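Sobre la conservación del pequeño material en los talleres de asociación

Domingo 19 de julio

Desde que asumí la coordinación del taller de Willport he recibido diversas consultas acerca del modo en que se clasifican las piezas sueltas. Procede, por tanto, dejar constancia escrita del criterio seguido, que podrá servir a otras entidades de dimensiones semejantes.

El inventario vigente consta de 203 referencias. La mayor parte procede de la donación Tekin, recibida en cajas sin rotular, y el resto de compras menores efectuadas a Cokell. Durante años ambos fondos convivieron en los mismos armarios, con el resultado previsible: se adquirían piezas que ya existían y se daban por perdidas otras que nunca habían salido del local.

La primera norma se refiere a la denominación. Toda pieza se inscribe con la referencia impresa por el fabricante, transcrita íntegramente, guiones y letras finales incluidos. Un solenoide se anota como JF-0530B y no como «electroimán pequeño», expresión que en el registro anterior figuraba en varias fichas distintas y que Radek Kubíček tardó dos tardes en depurar.

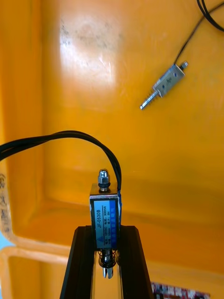
De las fichas y su redacción

La ficha recoge la referencia, la procedencia, la fecha de entrada y la ubicación. Se ha suprimido el campo de observaciones, que en la práctica acogía comentarios ajenos a su finalidad – recetas, números de teléfono, alguna reclamación sobre la calefacción –. Quien desee formular una advertencia técnica deberá hacerlo en hoja aparte, firmada.

Asanka Cassim propuso en su momento un sistema de colores por familias. La propuesta se estudió con interés y se desestimó, dado que exigía reponer etiquetas de 27 tonos y el proveedor habitual, Flillel, solo garantizaba la continuidad de los básicos. Se mantiene, en consecuencia, la numeración correlativa.

De la clasificación previa

Antes de pasar a los armarios, el material se distribuye en bandejas sobre una superficie despejada y de color claro. Conviene no mezclar en una misma bandeja procedencias diferentes, aun cuando las piezas parezcan idénticas. Las dudas se resuelven en el día; lo que queda pendiente de una semana para otra acaba, según nuestra experiencia, en el cajón de varios.
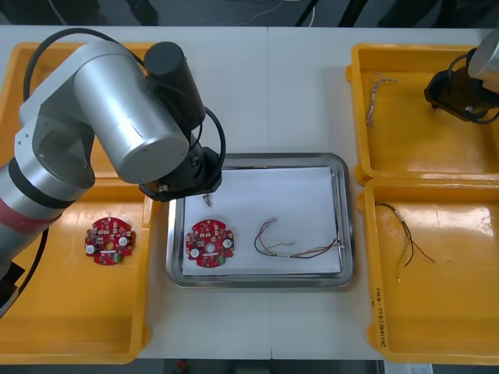

Tres bandejas amarillas y una de acero inoxidable, dispuestas en fila sobre la mesa blanca.

El préstamo de material queda suspendido hasta septiembre, mes en que se abrirá de nuevo el registro de entradas y salidas. Las devoluciones atrasadas pueden entregarse en cualquier momento, preferiblemente en su envase de origen y con indicación del nombre del prestatario.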